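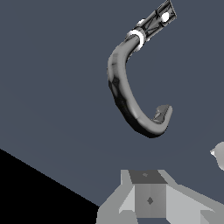
Touran Ebrahimi wants to know, before she spends a cent, whether examples gathered in a simulator are worth anything once there is a real arm bolted to a real table. Fair enough. It is the first thing most people write to us, usually with less patience, and the reply is that it depends what you do with them. Teams that train only on simulated examples tend to be disappointed. Teams that use them to get a policy off the floor and then top up with real ones tend to come back and buy a second seat.

Lullano Hook Pack
Simulated demonstration kit for hook and hang tasks
From Evgate

Hooks are where a lot of grasping projects go to sulk. A cube is forgiving. A hook has a curve, a tip that faces the wrong way, and a center of mass that sits out in thin air where there is nothing to hold. Lullano Hook Pack gives you a place to collect examples of a gripper dealing with all that, over and over, without anyone having to walk across the room and pick the hook up off the carpet.

What you get

600 recorded demonstrations, all driven by people on a hand controller
62 starting layouts, with the hook and gripper placed differently in each
A collection tool for recording your own
A replay viewer with the camera view and joint positions side by side
Scripts to export to the usual training formats, plus one unusual format that Bence Hegedűs insists somebody uses

About the graphics

They are plain. Flat gray gripper, flat blue-gray backdrop, hard edges, shading that goes blotchy around the bend of a hook. We have had suggestions. The renderer is simple because it has to keep up with a person's hands while they drive, and because you will probably be scrambling the colors and lights yourself before training anyway. A prettier renderer is on the list, below nine other things.

If your model takes camera images and you plan to move to hardware, turn on the randomizer from day one. It changes colors, lighting and camera position each time an episode is replayed. One customer left it off and trained a policy with a touching loyalty to slate blue.

Recording your own examples

Plug in a controller, choose a layout, press the trigger to start. Press it again to stop. The tool then asks you to mark the episode as good, bad or unsure. Please use "unsure." It exists so that you don't agonize over a so-so approach for longer than it took to record it.

Bad episodes are kept in their own folder and stay out of the export unless you ask for them. Some people train a success detector on them. The rest of us just like to know they're there.

A few habits worth picking up early:

Have more than one person drive. Everyone approaches a curve in their own way, and a policy trained on a single driver copies the nervous little wiggle along with the skill.
Record recoveries. If you miss, keep going and fix it. A dataset full of perfect approaches teaches the arm nothing about the moment after a bad one.
Stop when you're bored. Sosina Alemneh went through our own early sessions and threw out 56 episodes from one long afternoon in April. You could tell from the joint traces when the driver had started thinking about dinner.

What it won't do

It will not model bendy things. No cords, no cloth, no coat hanging off the hook. Contact between rigid parts is decent, though a thin tip pushed hard against a gripper face can still jitter – lower the time step if you see it. Friction is a setting, and the default is a guess. Measure your own gripper pads if you can.

It also won't tell you how many examples you need. Our baseline policy, which ships with the pack, learned from 353 of the recorded demonstrations. The others went to testing and to an argument between Bence and Nahom Shiferaw about near-duplicates, since settled in Nahom's favor. Your number will be different, and almost certainly larger than the one in your schedule.

Requirements

A desktop with a recent graphics card. A laptop will do for replay, less happily for recording. Any controller with six degrees of freedom should work. A keyboard also works, in the sense that a spoon works as a shovel.

Licenses

Single seat, lab (up to ten seats) and classroom. All three include the recorded demonstrations, and you keep whatever you record yourself. Models trained on either are yours to use or sell. The demonstrations themselves may not be resold, even with the colors changed.

Goes with

Fivach controller mount, for people whose wrists have started to complain
Lullano Peg Pack, same tools, straighter objects

Updates are free for the life of the version you bought. Questions about export formats go to Bence, through the contact form. Questions about the unusual one go to him twice as fast.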